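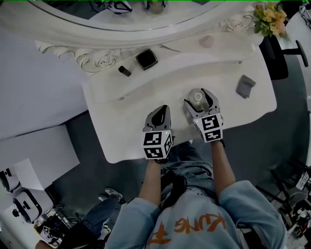

Cuaderno del taller de Quezada, junio, por la tarde

Retomo la colonia de azahar donde la dejamos, y lo escribo con un poco de calma porque la última vez apunté tan deprisa que luego no entendía ni mi letra, y a Mỹ Hứa le tocó descifrar una página entera que al parecer decía «enfriar» donde yo leía «enfatizar». Perdón otra vez, Mỹ. Hoy voy despacio y con café.

La base es la misma de siempre: alcohol de Distina, agua destilada y el concentrado que preparamos en primavera, el que lleva petitgrain, neroli, bergamota y una puntita de romero. He dejado fuera el almizcle, que en la prueba anterior se comía todo lo demás a la media hora de ponérselo uno en la muñeca. Me da algo de pena, porque el almizcle le daba una cola muy agradable, como de sábana tendida, pero el azahar se quedaba en nada y para eso mejor hacemos otra cosa y la llamamos de otra manera.

He pesado en la balanza Plestaneck, que sigue con la manía de bailar un poco cuando alguien abre la puerta del patio. Apunto aquí para quien venga detrás: cerrar la puerta, esperar a que se quede quieta y tarar con el vaso puesto. Parece una tontería pero en el lote del limón nos costó repetir el trabajo entero.

El lote completo son casi 2.000 mililitros, en la garrafa de boca ancha, con su etiqueta y sus iniciales. Además he apartado una muestra de 50 mililitros para ir oliéndola sin tener que abrir la grande cada vez que me entra la curiosidad, que es a menudo, lo reconozco.

Primera olida, recién mezclado: alcohol y más alcohol, como era de esperar. Debajo asoma la bergamota, bastante chillona. Del neroli, ni rastro.

Segunda olida, después de comer, en tira de papel: mucho mejor. El petitgrain se ha colocado en el centro y le da ese verde un poco amargo de hoja partida con la uña. El romero está más presente de lo que yo querría. En papel no molesta, pero me temo que en piel tire a ungüento para las rodillas, y mi abuela, que en paz descanse, habría estado encantada, pero los clientes de Bandness no sé yo.

Tercera olida, en piel, antebrazo izquierdo, sin haberme lavado con el jabón de lavanda (esto también lo apunto, que ya me ha pasado): la salida es bonita y fresca, el romero se va antes de lo que pensaba y queda un azahar limpio, tirando a miel. Me dura menos de lo que me gustaría. Mỹ la probó en su muñeca y a ella le aguanta bastante más, lo cual nos deja más o menos donde estábamos. Dice que le recuerda al portal de la casa de su tía, que tenía un naranjo en una maceta enorme y siempre había que pasar de lado.

Sobre la maceración: propongo dejarla 30 días a oscuras, en el armario del fondo, moviendo la garrafa con suavidad de vez en cuando. Con la de limón nos impacientamos, filtramos pronto y salió turbia en cuanto llegó el frío. Para esta prefiero esperar, aunque el encargo de Bandness apriete un poco. Ya les he escrito para avisarles de que la entrega se va un poquito más allá y contestaron muy amables, con una pregunta sobre el color de las etiquetas que dejo para quien entienda de colores, o sea, para Mỹ.

Lo del agua todavía no lo tengo claro. Mỹ es partidaria de añadirla al final, después de macerar y antes de enfriar, y yo siempre la he puesto al principio por pura costumbre, que así me enseñaron. Hemos quedado en que esta vez se hace a su manera con una parte pequeña: he guardado un frasquito aparte sin agua, marcado con cinta verde, y lo compararemos con el resto cuando toque. Si gana el suyo, cambio la ficha de procedimiento y pongo su nombre bien grande.

Cosas del material. Los tapones nuevos cierran bien, aunque hay que apretarlos a conciencia. Dejé 3 frascos tumbados toda la mañana sobre papel absorbente y el papel está limpio. Los goteros viejos, en cambio, ya huelen todos a vetiver por mucho que se laven, y propongo jubilarlos o dejarlos para el vetiver, que tampoco se va a quejar. Faltan tiras de olfato y queda poco alcohol: hay que llamar a Distina antes de que cierren por inventario, y preguntar de paso si siguen teniendo las garrafas ámbar, porque la transparente tenemos que andar tapándola con un paño y el paño se cae.

Una duda para pensar con tranquilidad - y que no tiene por qué resolverse en este lote - es si nos conviene un fijador suave. Había pensado en una pizca de benjuí, que redondea sin hacerse notar demasiado. El problema es que tiñe, y la gracia de esta colonia es que sea casi agua. Probé una gota en una tira al lado de la otra y el conjunto olía a repostería, rico, pero a repostería. Quizá con la mitad. O quizá con una resina de esas más secas que nos mandaron de muestra y que están en el cajón de abajo, detrás de los embudos.

Tampoco descarto bajar el romero. Lo escribo aquí porque si no lo escribo se me olvida, y porque la última vez que dije en voz alta «hay que bajar el romero» todos asentimos y al día siguiente lo pesamos igual que siempre.

Pendiente:
Llamar a Distina por el alcohol y las garrafas ámbar.
Agitar la garrafa con cariño y apuntarlo en la hoja del armario.
Contestar a Bandness lo de las etiquetas (Mỹ).
Probar la mitad de benjuí en tira, y otra con la resina seca.
Comprar tiras, y un paño que pese un poco más.

Dejo la muestra en la balda de arriba, a la izquierda. Quien pase por aquí que la huela y escriba debajo lo que le parezca, con letra legible a ser posible.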